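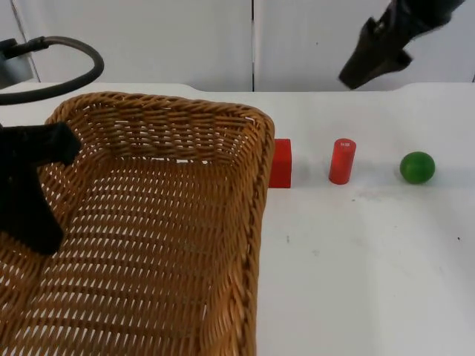
Toy storage advice tends to assume you own several hundred pounds' worth of matching tubs and a child who can read labels. I own neither. What I have is a living room floor, a nephew who visits most of June, and a steady trickle of blocks making their way under the radiator. The method on this page needs one big open basket and a clear table, and you start with the basket empty. A wicker one with a thick braided rim and little gaps in the weave does very well, as the gaps let you see whether anything is lurking at the bottom, and the rim is easy on the hands when you carry it upstairs full. Mine is a Noltska, bought for logs in a house with no fireplace.

What you need

A large basket, wide enough that nobody has to aim
A plain table, cleared and wiped
A damp cloth and a dry one
Every loose block, ball and peg in the house
A mug of something for yourself

Step 1: Round everything up

Do the whole house, including the car. Sofa cushions come off. Coat pockets get turned out. When I first did this I collected 82 pieces, having told my sister-in-law Iraís Arellano that we had "a few bits left over from the Ayala set". She has not let it go.

Put the lot on the floor beside the table. It will look like far too much and you will want to stop. Drink some of the mug.

Step 2: Check the basket

Run a hand round the inside of the weave before anything goes in. Snapped ends of cane can be trimmed with nail scissors and rubbed down with fine sandpaper. Pay attention to the corners, where crumbs and the occasional raisin settle in for the long term. Tip it upside down outdoors and give the base a slap. If it smells of anything, leave it by an open window overnight and carry on tomorrow.

Don't line it. I lined mine with a very nice piece of ticking, and within a week there were more blocks beneath the lining than on top.

Step 3: Bring things to the table a few at a time

A small handful is plenty. Set the pieces out in a loose row with a bit of space between them, so that you can see each one properly and pick it up without knocking its neighbour. Pale tables are best for this, as grubby marks and chips show up at once on anything with a colour to it. Go along the row and turn each piece over. You are looking for cracks, splinters, flaking paint and jam.

Cubes stay where you put them. Cylinders should be stood on their ends – laid on their sides they have ambitions. Balls will do as they please, so put them down last and keep an elbow handy. If a piece has a little label or printed mark on top, like the cylinder in my row, decide now whether it stays. Warm soapy water on a cloth shifts most of them, and a dab of cooking oil sees to whatever gum is left. 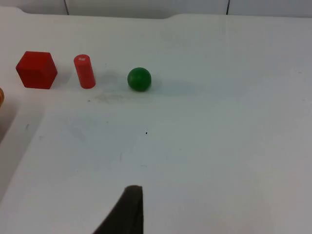 Step 4: Wipe, dry, drop

Damp cloth first, then dry cloth, then into the basket. Wood wants hardly any water, so wring the cloth until it complains. Plastic is less fussy.

Put the heavy pieces in first and the balls on top. A ball at the bottom of a full basket means the whole basket gets emptied to reach it, usually by someone under five, usually on to a foot.

Step 5: Deal with the strays

You will have a jigsaw piece, a battery and 2 things that belong to no known toy. My neighbour Araceli Cuevas keeps hers in an old Edireck biscuit tin and goes through it at Christmas. I put mine on the windowsill, where they remain.

Step 6: Choose a spot and stick to it

Against a wall, on the floor, low enough for the smallest person to reach. Ours is next to the bookcase. At bedtime everything loose goes in, any order, no sorting. Repeat steps 3 and 4 when the contents start to feel sticky.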